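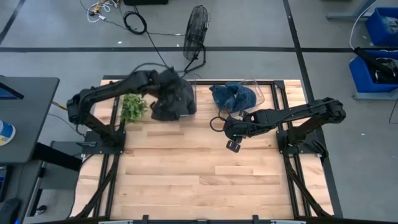

Media and Community, Week 2: Neighbor disputes as local news

Read the Plornton fence story before class. A homeowner painted her fence orange, the man next door painted his side gray overnight, and the paper ran it for two days.

Points to note
- The lead gives the conflict in one sentence – names come later.
- The reporter, Ingvild Berge, quotes both sides. The man's quote is shorter and sits near the end.
- The town's rule on fence color appears in paragraph six. Most readers had stopped by then.
- The story drew 2,553 comments. Plornton has 2,000 residents, so think about who was writing.

Terms: lead, nut graf, color quote, follow-up.

For next time, write a 17-line version of the story without using "feud," "war" or "battle." Bring a printed copy.

Comments

Zeyu Qiu: Does the headline count as one of the lines?

Birutė Raudsepp: No, body only.

Rawan Jaber: The link to the follow-up story is dead for me.

Course notes by Jinfeng Du, July 2022 | Contact | Back to top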